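Notebook, Flidside print restoration, October

Reel 4 of the Tasby melodrama (1926, villain with mustache, heroine with opinions). Scanned 240 feet before lunch. Shrinkage is worse than the can label promised, but the can label also promised reel 3.

Splices: 11 in this stretch, most of them crooked. Redid the two that jumped in the gate. 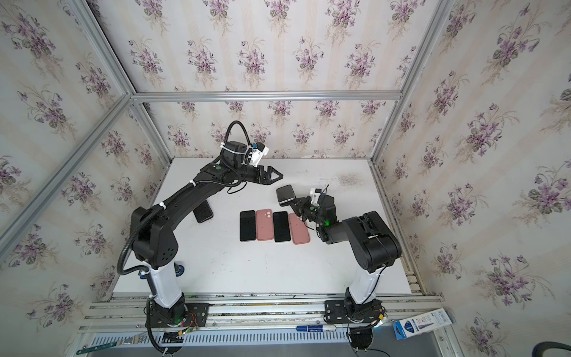
Intertitles

The Poojary translation has the father say "Leave my mill." The older list has "Leave my milk." Going with mill until someone finds a cow. Card font still too clean next to the real ones. Softened it a touch, then a touch more, then went back to the first version.

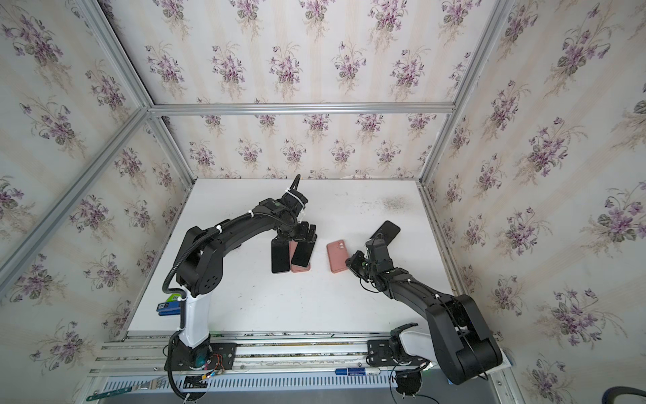
FLIDSIDE, October

Flicker pass on the ballroom scene, 1000 frames. Default setting made the dancers glow like saints. Halved it. Better, though the butler still pulses whenever he brings bad news, and he brings little else.

Do not touch the blue tint on the lake shots. I touched it. Put it back from the morning save. 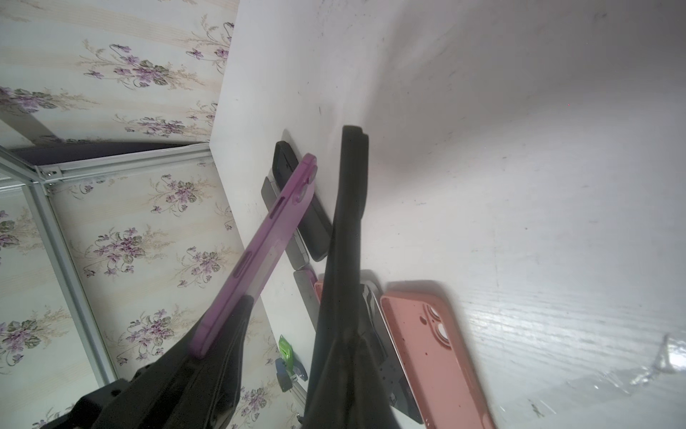 Wallpaper and aluminum framing, corner.

4:40 pm. Pikus cue sheet for the piano runs out before the chase does. Looped the gallop for now. Whoever plays the screening will need strong wrists.
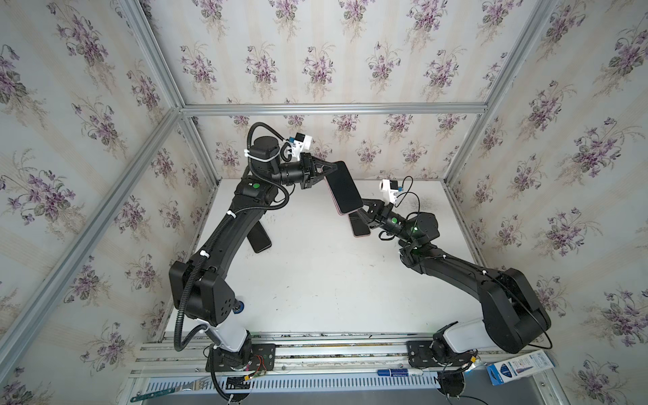
The two arms on their rail.

Left to do: dust on the wedding, last title card, find out why reel 5 is more than twice the weight of the others. Have not opened it. Tomorrow.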